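Demonstration operators, Skullus packing site
Ref. 227
Posted 2022-03-25

Skullus is looking for 6 people to work as demonstration operators from August. The posts are fixed-term for a year, 30 hours a week, and are open to current packing staff as well as outside applicants.

The site packs small boxed goods for Clamine and Mathur. Two of the hand-packing lines are due to move over to Evow robot arms, and the arms learn each job from recordings of people doing it. Operators will pick up, turn and place goods with hand-held grippers, repeat the job with small changes, and mark any attempts that went wrong. There are 228 product lines on the first list.

What changes for existing staff: packers who take one of these posts keep their grade and length of service. Line work will go down as the arms come in, and more of the day will be spent on checking, restocking and clearing faults. Shift times on the other lines stay as they are. The staff notice on the changeover is available on request from the site office.

You will need steady hands, patience with repeated work and enough written English to fill in a short log. Packing experience is useful. Experience with robots is not needed, and training is paid from the first day.

The work is done in one shared room, with a break every hour. You can sit or stand, and chairs can be moved to suit the table. The grippers are held one in each hand, with a patterned cube on each that has to be kept clear of sleeves and hair. Goods are small, down to little white boxes. Cables run across parts of the floor, so flat closed shoes are required; white trainers are fine. Please tell us on the form about any wrist or shoulder trouble so we can plan your hours.

Apply through the site office or on extension 824. 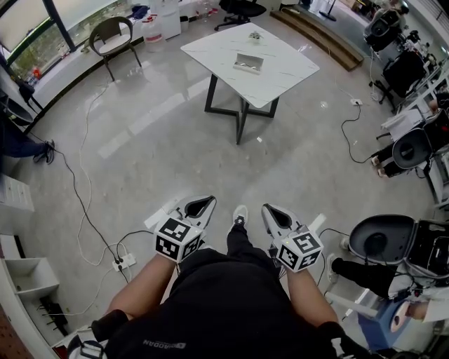
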